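3.2 Building the grippers in a shared workshop

We should say a little more about where the Dokero grippers were made, as the place shaped them a good deal. Hetmont is a shared workshop, open to anyone with a membership and some patience, and the two printers there are in demand from breakfast until late in the evening. We learned to keep our parts small. The first version of the body took so long to print that we lost our place in the line twice, and so by April we had split it into a shell, a hinge block and a separate finger, which could be printed whenever a machine came free.

The finger pad gave us the most trouble – and, we admit, the most pleasure. A flat pad held boxes well enough but let rounded things roll out, and we went through a long run of curved shapes before settling on the one shown in Figure 2. The marker cube is simply pressed onto a post on the body, so a scuffed face can be replaced in a few minutes without touching anything else.

Figure 2. Hand-held grippers with marker cubes, at a table with a drawer-style box. 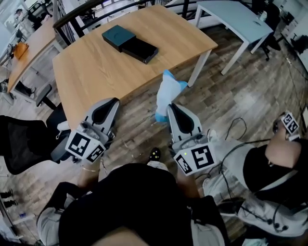 Once the fit was right we turned to tracking, using the Trelell software with the settings left as we found them. We recorded 76 short trials, in which 3004 marker readings were kept and 1676 were thrown out, mostly for blur when the hand turned quickly. Larger squares on the cube would surely help – though a larger cube also knocks into table edges, as we found with an early Bukhari-style mount that we were rather fond of. We return to the question of cube size in Section 4.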